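Zimora Table Cover Board, Large

Home / Craft Room / Table Protection

The Zimora board is a large foam sheet which you lay on your table before you start to work. It protects the top from glue, paint and small scratches. We sell it at Geraghty since the first shop in Mitmont, and many customers come back for a second one.

The board is light, so one person can carry it under the arm. The surface is smooth and has a soft matt finish, and small parts like beads and screws are easy to find on it. Please note that it is not a cutting mat. A sharp knife will go into the foam and the mark will stay.

Details
Length: 150 cm
Width: 70 cm
Weight: around 3 kg
Color: lavender white or stone gray
Packing: flat, in cardboard

Which table does it fit?
Most kitchen and hobby tables. It is good if a little of the table stays free along the sides, then the corners of the board are not bumped so often. For round tables we recommend the smaller size, please ask us.

Care
Wipe with a damp cloth and mild soap. Do not use alcohol or acetone. Let the board dry flat, not against a heater. Dried glue can usually be rubbed away with the finger after one night.

Lavender white on a light wooden table, with a small olive-green basket:

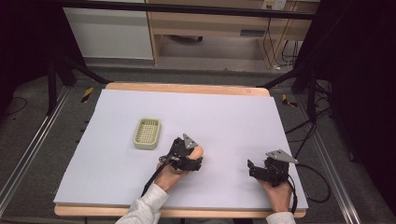
Delivery and returns
We send the board within 4 working days. The parcel is long, so somebody must be at home to receive it. If a corner arrives damaged, write to Pádraig Buckley in our service office and keep the cardboard until he answers you. Unused boards can be returned, but the customer pays the transport.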